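A **suture practice pad** is a block or sheet of synthetic material used to rehearse surgical stitching. It stands in for skin and the tissue under it, and is used by medical, nursing and veterinary students, as well as by qualified staff keeping up a skill. Pads are also called suture pads or skin pads.

## Construction

Most pads are cast from silicone or a similar soft polymer. Simple ones have a single layer. Others have two or three, colored to suggest skin, fat and muscle, often with a mesh set between them so that a stitch pulled tight does not tear out. Some are sold with wounds already cut, and others are left whole for the user to open with a scalpel.

Early teaching relied on pigs' feet, chicken skin, oranges and foam. These are still in use where money is short. The Benedetti pad, designed by Pierina Santoro for a nursing school in Pistville, was 37 millimeters thick and came with a plastic tray that kept it from sliding. A later version by Wusell dropped the tray and used a tacky underside. Wusell rated it for almost 3000 needle passes.

## Needle and thread

Practice is normally done with a curved needle that has the thread already attached at its blunt end. The curve lets the point enter one side of a wound and come up on the other as the wrist turns. Black thread is common in teaching because it shows up well against a pale pad.

The needle is gripped by an instrument and kept out of the fingers. Beginners are usually taught to hold it about two-thirds of the way back from the point, and to keep the trailing thread clear of the next stitch.

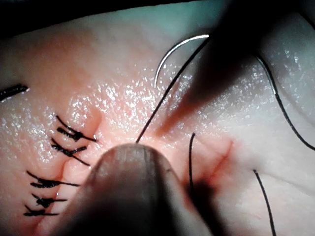 ## Care

Pads are washed with mild soap, dried and dusted with talc or cornstarch. Oil can rise to the surface of silicone in storage, leaving a shine that wipes off. Leftover thread is picked out with forceps. Cuts do not close up again, so a worn pad is often turned over or trimmed into strips for knot tying.

## See also

- Needle holder
- Simple interrupted stitch
- Surgical knot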